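Slab First, Finish Second: Ifeoma Osagie on Moisture and Wood Floors

Ifeoma Osagie has inspected floors for Tisen, a building survey firm in Gristport, since leaving the flooring trade. Most of her callouts concern wood laid over concrete.

"The complaint is always about the wood," she says. "Cupping, gaps, a board that clicks underfoot. I start with the slab."

Her first step is a relative humidity test in drilled holes. On a slab drying from one side, the probe goes to 40 percent of the depth. Surface readings, she says, tell her little about what will happen once the floor is covered. 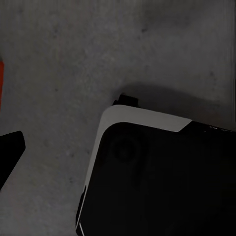 Mottled gray surface with uneven tone.

"People look at color and decide a slab is dry. Color is not a measurement. Patchy gray can be the mix, the troweling or the cure."

She leaves the probes in place before reading them and logs air temperature alongside. On a recent job in a house built in 1917, with a newer slab at the rear, four holes gave readings far enough apart that she asked the owner, Garba Danladi, to delay installation until June.

"He had the boards delivered already. They went back to the warehouse."
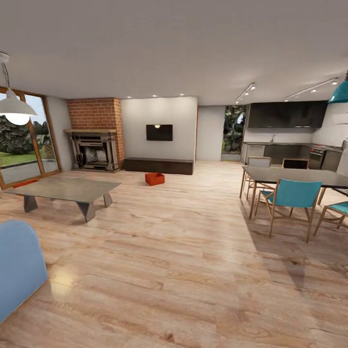

Open-plan rooms bring their own problem. A long run of boards moves as one field, and Osagie wants the expansion gap kept clear along every wall, including under door tracks and behind kitchen cabinets. She has found gaps packed with filler, adhesive and, once, folded cardboard.

Asked about indoor humidity, she gives 48 percent as her own preferred setting. "Fifty is fine too. Pick one and hold it through the winter."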